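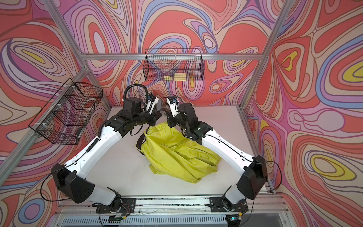
Cell 2, Godthorpe bench. Both arms on the front rail, garment on the table.

Teleop Cell Weekly Safety Check, with comments
Site: Godthorpe
Project: Ernuno (garment handling, taught by remote control)
Form owner: Guthrie cell group
Period: February, week ending Sunday

Mark each line OK, FIX or STOP. A STOP means hands off the leader arms until it is cleared. "Probably OK" is not a mark, though it was used four times last month.

1. FRAME AND TABLE

1.1 Extrusion joints tight, no play at the uprights. OK
1.2 Tabletop secure and clean. OK
Comment: Wiped down. The ring from the mug is gone. The mug policy remains.
1.3 Wall panels flat, no lifting edges. OK
Comment: Two operators have again asked whether the pattern can be something calmer. It can't, the policy is being trained with it. Look at the garment.
1.4 Wall baskets secure, zip ties intact. OK
Comment: Left basket hangs at an angle. It is attached, and it has been at that angle in every session so far, so please do not straighten it halfway through a dataset.
1.5 Sponge blocks stay in the back wall basket. OK

2. ARMS

2.1 Base bolts at marked torque, both arms. OK
2.2 Shoulder housings: no cracks, no rubbing. OK
2.3 Cables along the links clear of the joints through full travel. OK
Comment: Run the slow sweep and watch it. Running the slow sweep and reading your phone is a different test.
2.4 Coiled cable at left wrist does not snag at full reach. FIX
Comment: Caught once during Thursday's sweep. Re-clip before the next session, then repeat 2.3.
2.5 Gripper fingers aligned, pads not worn. OK
2.6 Loose wires below the rail tied back. FIX
Comment: Carried over from last week, and the week before that. The wires have now been on this form longer than one of our operators.
2.7 Indicator light showing at each base with power on. OK

3. REMOTE CONTROL

3.1 Leader arms and follower arms in matching pose before enabling. OK
Comment: If they don't match, the followers will fix that for you at speed. Use the align step.
3.2 Foot pedal releases both arms when lifted. OK
3.3 Emergency stop tested from the operator's chair and from the door. OK
Comment: Door button needs a firm push. Filurico has been asked for a new one.
3.4 Gripper force limit set to 40 on the panel. OK
Comment: Found at 172 on arrival. Whoever was teaching it to fold pants like it had a grudge, please put the number back when you are done.
3.5 Arm-to-arm distance warning sounds. OK

4. GARMENTS

4.1 Pockets empty, no pins or tags. OK
4.2 Straps and drawstrings noted in the session log. OK
Comment: Straps are allowed. Straps wound around a gripper are a STOP, and you lift the pedal before reaching in.
4.3 Garment placed by hand only with arms disabled. OK

5. RECORDING

5.1 Episode counter matches the log. FIX
Comment: Counter says 2,772, log says 2,690. The gap looks like aborted takes saved as good ones. Anyone who hit Save while saying "oops" should go back and relabel.
5.2 Operator break taken every 40 minutes. OK
Comment: According to the sheet, all breaks began exactly on time, in the same pen.

Result: cell may be used once 2.4 is cleared. 2.6 and 5.1 to be closed before the next check.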